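**Skindeo** is a comic book series about a night-shift locksmith in the port city of Sarkulow. It was published by Wulthorpe Comics and ran for 16 issues, followed by a collected edition and a prequel miniseries. The series grew out of a low-budget crime film of the same name, and it is one of the few Wulthorpe titles to have started on screen.

## Background

The film *Skindeo* had a short theatrical run and found most of its audience on home video. Its final scene leaves the fate of the main character open, and a sequel was planned but never financed. The script for that sequel passed to Wulthorpe along with the comic book rights. The publisher first intended to adapt it as a single graphic novel. After the outline was expanded, the project was changed to a monthly series.

Wulthorpe was then known mainly for reprints of newspaper adventure strips. *Skindeo* was its first licensed crime title and its first series printed in two colors, black and a dull orange. The orange is used only for artificial light, such as street lamps, matches and lit windows. Later printings keep this scheme, though the shade differs slightly between them.

## Plot

The story begins 50 days after the end of the film. The locksmith, who is never named, is hired to open a safe in the offices of the Agbenyega shipping line. The safe holds a ledger with 73 entries, each one recording a payment to a city official. The first six issues follow the locksmith's attempts to return the ledger without being identified.
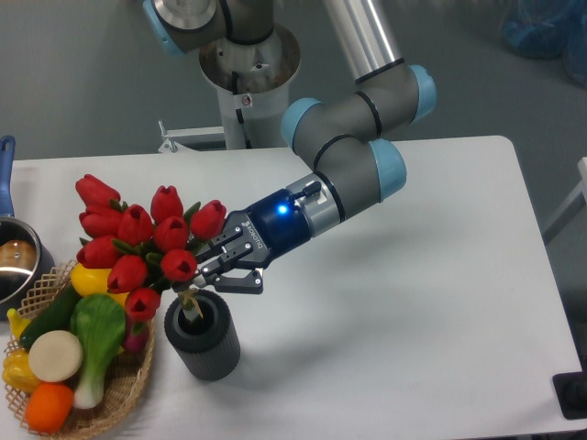 Issues seven through twelve move back in time and retell parts of the film from the point of view of the shipping line's bookkeeper. Several scenes repeat dialogue from the film word for word but change who is present in the room. The last four issues bring the two stories together during a dock strike. The ledger is burned in the final issue, and a closing page shows that a copy exists.

## Publication

The first issue went on sale in July and sold out its initial print run. A second printing carried a new cover. Issues nine and ten were combined into one double-length comic after a delay at the printer, and for this reason some checklists give the length of the series as 15.

A hardcover collection was released in December 2022. It contains the full series, the original sequel outline and a map of Sarkulow drawn for the book. A signed edition was limited to 2,257 copies. The prequel, *Skindeo: Low Water*, is not included and has been collected only in paperback.

## Reception

Reviews of the early issues were mostly favorable and praised the lettering and the use of color. The middle section was less well liked. Some reviewers found it hard to follow for readers who had not seen the film, and Wulthorpe added a one-page summary to the inside front cover beginning with issue eight.

Fans of the film have disagreed over whether the comic should be treated as a true continuation. The ending of issue twelve contradicts a line in the film about the bookkeeper's death. The notes in the hardcover mention the line but do not settle the question.

## See also

- *Skindeo* (film)
- *Skindeo: Low Water*
- List of Wulthorpe Comics publications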